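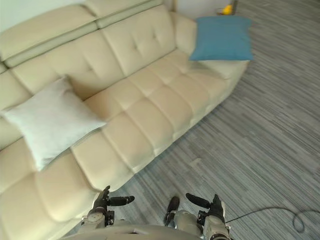

Why does my arm lose its zero position every time I switch off the power?

Your motors most likely have incremental encoders, so the controller forgets the count when the power goes. Add a homing switch on each joint, or change to absolute encoders.

Original post by Comel_builds, 2024-08-10

Thank you for reading my long post. I am building a two-arm machine at home, with my own controller board and small geared motors. The question in the title is solved for me on the shoulder, where I put a switch. The wrist is still a problem. There is no room for a switch there, and after each start it is wrong by a few degrees. The encoder on the wrist motor gives 2,292 counts for one turn of the output. Must I buy new motors, or is there a cheaper way? My budget is small and I would like to finish in September.

Zonen

You don't need new motors for this. I had the same trouble with my wrist joint and I used the mechanical end stop. The steps are simple:

Set the current limit low. I use 20 percent of the normal value.
Turn the joint slowly to the stop, always from the same side.
When the counts do not change for 800 milliseconds, save this point as the reference.
Move back a little and set your zero from there.

Please do the homing with open fingers and with nothing in the gripper. If the finger touches something before the wrist reaches the stop, your controller will believe it is the stop, and then everything after is wrong. I lost one evening to this mistake - the joint looked fine but all my saved positions were moved.

Check also the set screw on the motor shaft. If it slips, no homing method will help you. A pencil line across the shaft and the hub will show it quickly.

Lai

just write the last position to flash before power off. works for me

Bakness

The method from Lai works only if the joint can't move while the power is off. With a worm gear it is usually fine. With a normal gearbox the weight of the hand can turn the wrist a little, and the saved number is then wrong. Also you need time to save, so cut the motor power first and keep the board alive for a moment.

I would follow Zonen, with one addition. Repeat the homing 6 times and write down the results. If they are different by more than a few counts, your stop is too soft or the current limit is too high. I had a printed plastic stop which was bending, and a small steel screw in its place solved it.

Later, if you have some money left, a magnetic absolute encoder on the output side of the wrist is a good upgrade. Put the magnet well in the center of the shaft - mine was off at first and the angle error changed during the turn.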